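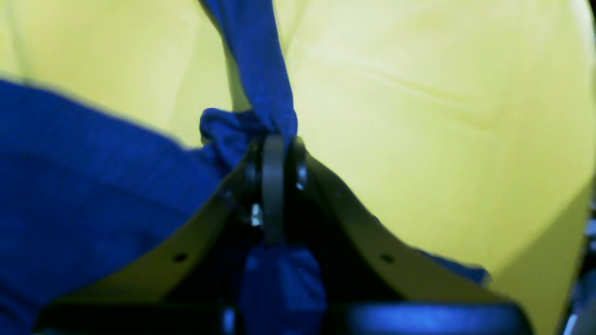
Blue cloth against the pale yellow-green

Blue cloth with a yellow-green bedspread, am I going to regret this?

Posted by pronine_attic, Saturday, May 20, 2023

Hi all! I'm redoing the little back bedroom and I've got myself stuck on color. The bedspread is staying (pale yellow-green, my aunt picked it years ago and I love it). I bought a remnant of blue cotton that I want to turn into two pillow covers and maybe a strip across the foot of the bed. In the store it looked perfect. At home I change my mind every time I walk past the door. Does blue with that kind of green work, or does it end up looking like a kid's swim bag? Also, I haven't washed the cotton yet. Do I need to before I cut? The remnant cost me 10 bucks so it's no tragedy if I mess it up, but I'd like to not mess it up.

khamphan_sews

I like it! Blue and yellow-green sit pretty close together, so they get along as long as one of them is clearly the boss. You've got a lot of the pale color on a whole bed, so keep the blue small. I'd do the pillows first, live with them for a week, and then decide on the strip. I did a strip like that once and it slid onto the floor every single night until I tacked the corners down.

And yes, PLEASE wash it first. Cotton shrinks, and blue dye can bleed, and you do not want that on a pale bedspread. Wash it by itself, dry it the way you plan to dry the finished covers, iron it, then cut. Before it goes on the bed, dampen a white rag and rub it on a corner. If the rag comes up blue, wash it again.

One more thing, check your light bulb. My sewing room had a really warm one and every blue I owned looked muddy. Swapped it and suddenly I liked half my stash again.

peturis22

blue goes with everything. just do it

skiltell_mom

Agree on prewashing. I'd only add to cut a bit bigger than you think, I always forget the seam allowance and end up with a pillow stuffed in there like a sausage. If you want something to tie it together, try piping in white or cream around the edge. Mine were 60 inches around and I bought way too short a piece, so measure all four sides plus extra for the overlap. An envelope back is the easiest if you hate zippers (I hate zippers).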